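Wustport Lab Wiki Home Notebooks Cells Parts Safety Log in

Search this notebook Go

10 November 2023
Door rig: frame walking, gripper fingers, cable mess

Okay, so the frame is still walking. I ran the open/close routine most of the morning (push, pull, push, pull, I hear that hinge in my sleep now) and by the time I stopped for coffee the door had drifted far enough that the arm was grabbing at air on the pull. Same thing Samira wrote up in July, and I'd really hoped we were past it!

What I think is going on: when the gripper lets go a hair late, it drags on the door at the end of the swing, and all of that goes into the white frame and then into the plywood. The base doesn't tip or anything, it just creeps. I drew a pencil line along the plywood edge on the floor before starting, ran 400 cycles, and the platform had moved 22 mm at the hinge end. The other end hardly moved, so it's rotating more than sliding, and that's worse for us. The arm knows where the door was at calibration and that's all it knows.

First thing I tried was more weight. Borislav had the cardboard box of green sandbags over by the wall from the Tambunan job and said take what you want, so I put a couple in the corner by the tall panel, between that and the long rail. They sit nicely in there. I had them farther out on the plywood at first and the door caught one, so don't do that.
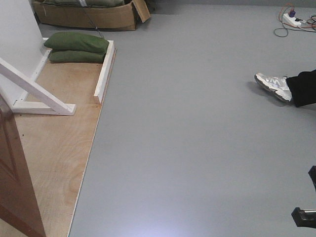
Second thing was the screws along the bottom of the panel. Three of them turned with almost no effort, which explains a good part of the wobble I could feel when I pushed on the brace by hand. I backed them out, put in the next length up, and snugged them by hand, no driver. The wood is getting chewed up in there. If they loosen again I'd like to move the holes over instead of going longer and longer until we come out the other side.

Then recalibrated. For whoever does this next, because I always forget the order and end up doing it twice:

Close the door all the way, by hand, and leave it.
Jog the gripper to the edge of the door and touch off. Slow speed, please.
Open the door to the tape mark, touch off again.
Save as a new file. DO NOT overwrite the old one, I have now done this two times and Samira has been very nice about it.
Dry run with the gripper open, full swing, then start the routine.

After all that I did another 500 cycles with the heavier corner and the new screws. Moved 3 mm. I can live with 3 mm! The arm missed one pull, at cycle 287, and the log says the gripper reported closed before it had closed, so I'm calling that a gripper problem and not a frame problem. Borislav thinks I'm being generous to my own carpentry. We'll see.

On the gripper: the finger pads are due. The Ostix ones have gone shiny on the inside face, and I can slide a strip of paper out with the fingers clamped, which you should not be able to do. There's one set of the softer Timano pads left in the parts drawer and I'd like to try those before ordering anything. They're a bit thicker, so the closed position needs to change in the config or the thing will sit there straining against itself. Wiped the rod down while I was in there, it had picked up a fair amount of sawdust (mine, from the rail). No scoring that I could feel with a fingernail.

Cables: I know. The pile by the power strip got bigger again and I stepped over it all day long. I'd like everything for the rig on its own strip, routed behind the box, and the arm's supply somewhere a foot can't get at it. Borislav, if you need the extension leads back, tell me before I start zip-tying.

Also the hinge squeaks. Put one drop of oil on it, wiped off the rest, still squeaks.

To do
- swap to Timano pads, change closed position, repeat the paper test
- rubber mat under the plywood? Samira had an offcut somewhere
- look at release timing, try opening the gripper a little earlier on the pull
- redo pencil line (I scuffed it with my shoe)
- cables
- long run overnight once the pads are on, somebody check the e-stop reach first

Leaving it powered down with the door open to the tape mark. Calibration file is in the usual folder with my initials on it.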